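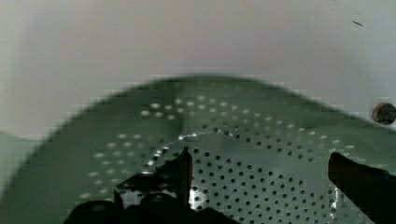 One participant in our Mirncombe interviews wrote that a colander is never put away, it only waits near the sink for the next pasta. Remarks of this kind were frequent, and they led us to treat draining tools as a separate group in the coding of kitchen objects (Figure 3).

Of the 1,311 object mentions collected since September, some 70 concerned colanders. Following Todorova, we separate the "home place" of an object from its "resting place" - the spot where it stays between two uses.

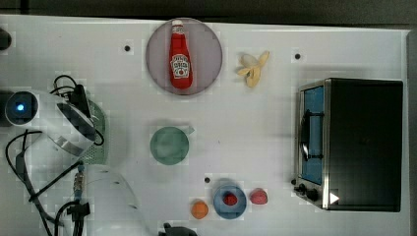
Figure 3. Plate, ketchup bottle, peeled banana and toaster oven on a white tabletop.

The resting place is the less stable of the two. In 17 households the plates had a fixed cupboard, but the sauces moved between fridge, bench and table, and their position was often described by colour or by neighbouring objects.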